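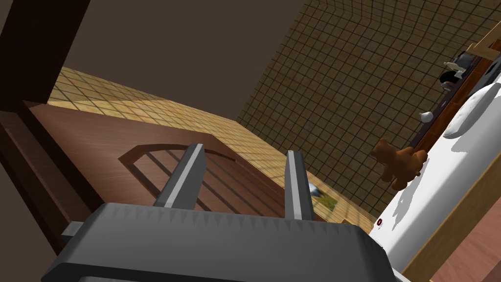 Declan Mulcahy wrote that the arm had stopped over the bedroom again and that the log claimed a successful grasp. The bear was still lying on the bed. He had restarted Tirel and got the same result on the same seed.

Ticket 2952
Component: Kao gripper controller, grasp detection
Scene set: Dunumden, bedroom
Opened: 1/11/22
Status: closed, follow-up pending

Summary
Kao reports "object held" with the fingers open. The task planner believes it, skips the approach, and goes straight to the lift and carry steps. The run then sits there until it reaches the limit of 2000 control steps and is marked as a timeout. The timeout is how it shows up in the results table, so we spent a while looking at the planner, which is fine.

Steps to reproduce
Load the Dunumden bedroom with the default lighting. Pick the task "bring the bear". Use seed 347. Leave the contact margin at the value that ships with the scene. Start the run and watch the held flag in the state panel. It turns on before the hand gets anywhere near the bear.

Expected
Held flag stays off until both finger pads have contact and the finger joints have stopped short of fully closed.

Got
Held flag on, finger joints at the open limit, no close command sent. No error and no warning in the console.

Log, shortened

planner: target set, bear
kao: fingers open, at limit
kao: contact true, left pad
kao: contact true, right pad
kao: held = true
planner: grasp confirmed, skip approach
planner: lift
planner: carry
runner: step limit reached, stop

Things tried
Restarted Tirel, no change.
Cleared the asset cache, no change.
Swapped the bear for the mug from the test scene. Same fault, so it isn't the bear's collision shape.
Ran the same task in the empty test scene. No fault.
Turned off the planner and moved the arm by hand with the keyboard. The flag still came on by itself.

Looked at the joint readings next to the picture from the hand in one of the keyboard runs. They agree. The fingers are apart and there is nothing between them.

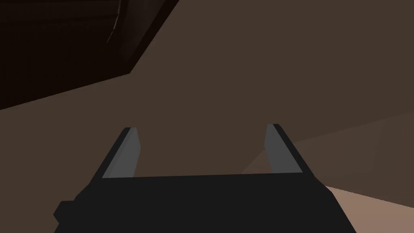
Could it be reading contact from the hand's own body, Declan asked in his next comment. He pointed out that the pads are children of the palm in the Dunumden export, and that the test scene uses the older Rolton hand file where they are separate.

Checked, and he's right. The self-contact filter in Kao works from a list of link names. The Dunumden export renames the pad links when it merges the hand into the room file, so the filter finds no match and lets every pad-to-finger contact through. With the arm in some poses the overlap is deep enough to count as a touch on both sides. The second condition, joints stopped short of closed, is also true when the fingers are wide open. It was never checked against whether a close command had been sent.

Two fixes, both in the February branch:

1. The filter now uses link IDs. If a pad link can't be found at load time, Kao stops with an error.
2. The held flag can't turn on unless a close command has been sent since the last open.

Results after the fix
Ran roughly 100 episodes in the bedroom on mixed seeds. The held flag did not come on early in any of them. The original seed now gets through the approach and closes on the bear. There are still failed grasps, mostly the bear slipping out on the lift, and those are logged as drops. That belongs on the friction ticket.

If you can't update yet
Set contact margin to zero in the scene file and rename the pad links back to the Rolton names by hand. Reload the whole scene afterward. A soft reset keeps the old names.

Still open
Timeouts recorded before the fix may be this fault and not real timeouts. The old logs keep the held flag, so a script can pick them out. Declan is taking that one and will link the new ticket when it exists.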